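Filed under: Food & Farming / Ages 7 to 11

Why do oranges have segments?

Peel an orange and it comes apart in neat little boats. Handy for sharing. But the tree didn't do it for us, so what's going on in there? 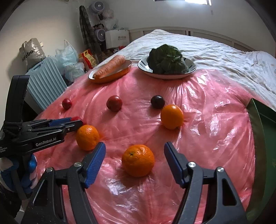
Start with the flower. Orange blossom is small and white and smells lovely. Right in the middle is a part called the ovary, and the ovary is already split into tiny rooms. Each room grows into one segment. So the segments are there before the orange is!

Inside each room, little hairs grow inwards from the wall. They fill up with juice and get fat. Those are the squishy bits that pop in your mouth – proper name, juice vesicles. Pull a segment open and you can see them, like tiny teardrops all packed together.

What about the white stuff?
That's pith. Its spongy and a bit bitter. You can eat it, it won't hurt you. It cushions the fruit. The outside, the coloured bit, is full of tiny pockets of oil. Bend a piece of peel near your nose. Smell that? Oil.

And the pips?
Pips are seeds. They sit near the middle, where the segments meet. Some oranges, like navels, hardly ever have any. Farmers can't grow those from seed, so they take a twig from one tree and join it onto another. This is called grafting. The twig carries on growing as if nothing happend.

Are oranges always orange?
No! In very warm places ripe ones can stay green on the outside. Cool nights help the green fade. Blood oranges go dark red inside, and they like cold nights too.

Eglė Sakalauskas grows oranges at a farm called Pitine. She has 771 trees, 31 of them lemons (her gran liked lemons). A busy season fills 3,000 crates. Her tip for picking – hold the fruit, twist, don't yank. Yanking tears the skin and then mould gets in.

Try it at home
Next time you have an orange, guess how many segments before you peel. Ten is a good guess. Then try a satsuma, then a lemon. Write your numbers down and see who got closest.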